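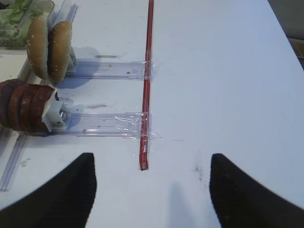 Fig. 1. Burger cell, wrist view: buns and patties in their tracks, white pusher behind each row, tape at the red strip.

Session 6 handout: Budgeting a small food assembly cell
Notes: Nneka Ekpo. Corrections to me or to Toivo Saarinen before the lab.

Carry over from session 5

We finished on arm selection. Everyone's draft budget had the arm as the big line and then one row called "misc". Today is the misc row. Read Fig. 1 again with a buyer's eye: what in there has a part number, what doesn't, what will need replacing before the course is over.

Running case is Pellisance, a lunch counter that wants one station: bun, patty, lettuce, bun. One arm, one shift. Kenza Zaki wrote up the brief, it's in the course folder. Page 2 has the menu, ignore the fries.

1. Presentation before manipulation

Presentation = getting each item to a known place, same way up, every time. Cheap presentation makes for an expensive gripper problem and vice versa. You pay on one side or the other.

Track and pusher is the classic cheap answer. Clear channel with raised rails, items standing on edge, block behind the row. Arm takes from a fixed end. Vision can be simple because the row is always along the same line. Look at the pusher on the patty track, there's a small metal coil inside the housing. Put springs on your parts list as a separate item, with spares, in two stiffnesses. Buns and patties don't want the same force. Buns dent.

Lettuce doesn't queue. It's in a plain clear tub in the corner and that is where most of you will lose money. Options:
- pick from tub, accept variation, spend on gripper and software
- pre-portioned cups, spend on labor every morning
- leave lettuce to a person, spend nothing, rewrite the spec
Third one is allowed. Ask the client first.

2. Prototype stage: what to buy, what not to

Tape is fine for week one. Tape holding a track end to a strip lets you shift the layout in a minute. It's not fine in a quote. Wrinkled tape next to food = a cleaning question you can't answer. In your plan every taped joint becomes a line: bracket, clip or a molded part, plus someone's hours to design it.

Go through the prototype and list each joint. Do it at the bench, not from memory.

Don't buy at prototype stage: hygienic covers, guarding, the second gripper, branded stand. Do buy: extra track lengths, tub lids, spare finger tips, a decent lamp. Clear plastic throws reflections, and a wrist camera will see them before you do. Lighting is the cheapest vision upgrade there is.

3. Pellisance budget, consumables and fixtures only

Figures are dollars, from Aminu Mohammed's July sheet. Arm excluded.

Tracks and pushers, production grade: 933
Gripper fingers, two sets: 600
Lighting and camera mount: 402
Table top and fixing plate: 400

Add them up yourselves and then add contingency. State your percentage and defend it in one sentence. "Standard" isn't a defense.

The fingers line gets argued every year. Two sets because one is in the wash. If the client washes twice a shift you need three. Ask how they wash. Dishwasher temps rule out some printed plastics, check the datasheet before you quote, not after.

4. Quotes

Two suppliers for the tracks:

Nivside. Cut to length, short lead time, will sell single pieces. No food contact paperwork unless you ask for the other grade, which costs more and takes longer. Ask in the first email.

Idahosa. Minimum order, paperwork included, slower. Pushers come assembled with spring fitted. You can't swap the spring yourself, so settle your force tests before ordering.

Eugeniusz Cieślak's rule from the guest lecture: compare quotes on the day the part is usable, price second. A cheap track with no paperwork isn't usable in a kitchen on any day.

Get delivery and returns in writing. Get the drawing revison number onto the PO as well. Last year's group got perfect parts to the wrong drawing.

5. Costs students leave out

Crumbs and smears. Look at the marks on the white surface beside the tracks, and the crumb sitting in the bun channel. Residue in a channel changes how things slide. Cleaning time is a running cost, put it in hours per week and price the hours.
Test food. You'll go through a lot of buns. Not reusable after a day. Whoever's running trials needs a float for this.
Refill labor. Short track = frequent refills. Long track = bigger table, longer reach, maybe a bigger arm. Draw this trade off before you pick a length, it moves the whole budget.
Downtime. Who gets the call at 12:30 when a pusher sticks? Drunska offers a service contract, compare against keeping one spare track assembly on a shelf. For a single station the shelf usualy wins.
Training. Half a day minimum for counter staff, paid.

6. For the lab

Bring:
- joint list from the bench, one row per joint, with the prototype fix and the production fix
- your lettuce decision, one paragraph, and who at the client would sign it
- revised fixtures budget w/ contingency
- one question each for Nivside and Idahosa, written as you'd send it

Spreadsheets, not PDFs. Formulas left in so Toivo can check them. Groups on the old template: move over to the new one, the refill tab is different.

Reading: Kenza's brief pages 1 and 3, Aminu's sheet, second tab. Session 7 is guarding and floor space, bring a tape measure.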